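3.2 低酸素条件下におけるカイコ幼虫気管終末細胞の分枝応答
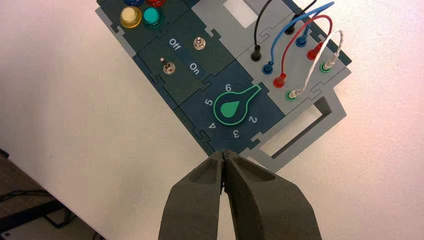
昆虫の気管系は、体表の気門から組織深部へ空気を直接導く管状の上皮ネットワークであり、末端では終末細胞が細胞内管腔をもつ細い突起を伸ばして標的組織と接する。前節では、通常酸素条件で飼育したカイコ幼虫について、背側体壁筋に分布する終末細胞の基本形態と体節間の差を記載した。本節では、同じ細胞群を対象として、低酸素曝露が分枝数、突起長および管腔形成に及ぼす影響を検討する。

ショウジョウバエでは、終末細胞の分枝は標的組織が分泌する線維芽細胞増殖因子様リガンドと、終末細胞側の受容体発現の双方により制御される。低酸素状態ではプロリン水酸化酵素の活性が低下し、低酸素誘導因子のαサブユニットが分解を免れて蓄積する結果、リガンドおよび受容体の転写がともに上昇する。鱗翅目においても対応する遺伝子群は保存されているが、体サイズが大きく、終末細胞が支配する筋線維の体積も異なるため、同一の制御様式が定量的に成立するかどうかは明らかでなかった。とくに、大型幼虫では気門から終末細胞までの拡散距離が長く、体節内部の酸素分圧に勾配が生じる可能性がある。

実験には、同一系統の卵塊から得た幼虫283個体を用いた。幼虫は人工飼料で飼育し、脱皮直後に通常酸素群と低酸素群へ無作為に割り付けた。低酸素群は窒素で希釈した気流を連続的に供給する密閉容器内に置き、容器内の酸素濃度は出口側に設置した電極で監視した。飼育密度、給餌間隔および光周期は両群でそろえた。摂食量の低下による二次的な影響を評価する目的で、通常酸素下で給餌量を低酸素群の平均摂食量に合わせた制限給餌群を別に設けた。解剖時に体液の漏出が著しかった個体、および脱皮の進行が同調から外れた個体は、形態計測を行う前に除外した。除外の判定は群の割り付けを伏せた状態で実施した。

解剖はDhillon緩衝液中で行い、背側正中線に沿って切開した体壁を伸展固定した。固定後の標本は透過処理を施し、細胞質をアクチン結合性の蛍光プローブで、管腔をキチン結合性の蛍光プローブで二重に標識した。いずれのプローブもJilanceから購入し、同一ロットを全標本に用いた。管腔内の空気は固定の過程で液体に置換されやすく、明視野像のみでは通気の有無を判定できない。このため、通気状態の評価には固定前の生標本で取得した明視野像を用い、固定後の蛍光像と位置合わせを行った。

画像は共焦点顕微鏡で取得し、Jevhamにより三次元再構築を行った。突起の骨格化にはTavivanceの追跡機能を使用し、自動抽出の結果を観察者が目視で修正した。修正の対象は、隣接する細胞の突起が交差する部位で生じた誤結合、および蛍光強度の低下により途切れた枝の再接続に限定した。解析対象とした枝は全群を通じて1761本を超えた。分枝次数は細胞体から出る一次突起を起点として遠心方向に数え、他の枝との接触のみで連続性が確認できないものは分岐とみなさなかった。

統計解析では、個体を変量効果、処理群と体節番号を固定効果とする混合モデルを適用した。一個体から複数の細胞を計測しているため、細胞を独立標本として扱うと有意水準が過小に評価される。枝長の分布は右に裾を引いたことから、対数変換後の値を用いた。残差の等分散性は図示により確認し、多重比較には段階的な補正を加えた。

低酸素群では、終末細胞あたりの分枝数が通常酸素群に比べて増加した。増加は主として高次の枝に認められ、一次突起の数には群間差がなかった。制限給餌群の分枝数は通常酸素群と同等であり、摂食量の低下のみでは低酸素群の表現型を説明できない。枝の全長は低酸素群で延長したが、個々の枝の長さの中央値はむしろ短縮していた。この結果は、既存の枝が一様に伸長したのではなく、短い側枝が新たに付加されたとする解釈と整合する。側枝の分布は細胞体近傍には少なく、筋線維の中央部に接する領域に偏っていた。

管腔形成については、分枝の増加と必ずしも並行しなかった。通常酸素群では、高次の枝の80%で先端近傍まで連続した管腔標識が検出された。一方、低酸素群では、細胞質突起のみが伸び、管腔標識を欠く枝の割合が上昇した。管腔を欠く枝は短く、先端に糸状仮足様の構造を伴うことが多かった。固定標本の観察に基づくため、これらの枝がその後に管腔を獲得するのか、あるいは退縮するのかは本実験からは判別できない。

体節間の比較では、前方の体節に比べて後方の体節で応答が大きい傾向を認めた。ただし、後方の体節では通常酸素下での分枝数が少なく、相対的な変化量が大きく見積もられやすい。処理群と体節番号の交互作用は、絶対数を従属変数としたモデルでは有意であったが、対数変換した値では有意に達しなかった。したがって、体節間で酸素感受性そのものが異なるとは現時点で結論できない。気門の開口状態が体節により異なる可能性も残されており、開口部の動態を同時に記録する必要がある。

遺伝子発現については、体壁筋を含む組織片から抽出したRNAを用い、リガンド相同遺伝子と受容体相同遺伝子の2種類を定量した。リガンド相同遺伝子の発現は低酸素曝露の早期に上昇し、その後は曝露を継続しても徐々に低下した。受容体相同遺伝子の発現上昇はこれより遅れて現れた。組織片には終末細胞以外の気管上皮細胞、脂肪体および血球が混入するため、受容体の発現変化を終末細胞に帰属させるには細胞種を分離した解析が必要である。加えて、転写量の変化が分泌されるリガンドの量に直接反映されるとは限らない。

以上の計測にはいくつかの制約がある。第一に、体壁の伸展固定は筋線維の長さを変化させ、これに付随して枝の屈曲の程度も変わる。本研究では伸展時の体長を生体時の体長で除した値を共変量に加えたが、局所的な伸展の不均一は補正されていない。第二に、骨格化の精度は光軸方向で低く、筋線維の深部に進入する枝は過小に計数された可能性がある。この偏りが両群に同程度に生じていれば群間比較への影響は限定的であるが、低酸素群で深部への進入が増加していた場合には、分枝数の差を過小評価したことになる。第三に、容器内の酸素濃度は気相の値であり、組織内の酸素分圧を直接示すものではない。

次節では、再酸素化後の標本を用いて、管腔を欠く枝の存続と通気の回復を検討する。

図1 タスクボード上の押しボタンと金属製トグルスイッチ。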